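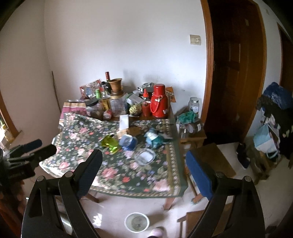 Mallow wrote in after the last report that a dining table should never be used for storage, and that any household which cannot clear one in five minutes has a shelving problem. I carried that remark with me through the open day at Cleltuvden, where the subject was precisely this: how much a household keeps on its table, and what it would take to move it elsewhere.

By Antonina Didenko
24/06/2020

Cleltuvden is a housing and interiors center that opens its practice rooms to visitors every June. The rooms are furnished as ordinary homes and stocked with ordinary goods. Visitors are given a floor plan, a pencil and a tape measure. The program listed 42 stations this year. I spent most of the morning in the dining room, with shorter stops in the pantry and the linen room.

The dining table is wooden and stands under a dark green cloth with pink roses. The far end carries the bulk of the load: a mortar, a wine bottle, a jar, smaller bottles, a red thermos jug, a squeeze bottle. The middle holds the lighter things, including a foil package, a blue round container and a glass bowl. This is a familiar pattern. Tall items migrate to the wall, and flat or soft items stay where they were last put down.

The guide to the room, a four-page handout, divides table goods by frequency of use. Daily items may stay. Weekly items go to a shelf within arm's reach. Anything used less often goes to a closed cupboard. The method is sound but it takes no account of weight. A mortar may come out only on weekends, yet it is the item one least wants to lift down from above shoulder height. I would add weight as a second column and let it override the first.

Height also deserves more space than the handout gives it. The thermos and the wine bottle set the minimum shelf clearance for the whole group, and a shelf built to suit them wastes most of its volume on small bottles. Two shelves at different spacings would do better. The checkered trivet board, leaning upright behind the thermos, takes up very little depth and could reasonably remain as it is.

A small wooden stand next to the table holds glass jars. One with a silver lid is upright at the back; two more lie on their sides nearer the front, and there is a teal cloth beside the upright one. I have no objection to storing jars on a stand, but round glass on its side wants a raised lip or a rail. A strip of beading along the front would be enough. The handout covers jar storage on page three and mentions labels only.

The cloth raises a separate point. A patterned cloth hides crumbs and small objects equally well, and a small brown wooden piece like the one near the white paper box is easily missed when clearing. The linen room had plain alternatives on show, including a heavy weave from Vashisht at 54 inches wide. It hung straight and creased badly.

The pantry was the better equipped of the two remaining rooms. Its shelving comes from Nerkix - adjustable uprights, open brackets, boards sold separately. A full wall at the size shown comes to 1,232 on the printed price list, before fitting. The brackets move in fixed steps, and I found the steps too coarse for short jars. The stated load is 76 pounds per board, which is ample for dry goods.

Practical notes: the entrance is on the yard side and the signs from the street are small. Lockers take coats but not large bags. The handouts ran out before lunch on my visit, so collect one on arrival. The pantry has a single door and becomes congested when a group goes through.

As to Mallow's five minutes, I did not test it. With a tray and a free shelf already prepared I think it could be met for the middle of the table. The far end would need longer - the bottles and jars have to be carried a few at a time, and the fruit needs a bowl of its own.

Contact | Copyright Antonina Didenko | Back to top

This site uses cookies to remember your reading preferences. Accept / Manage settings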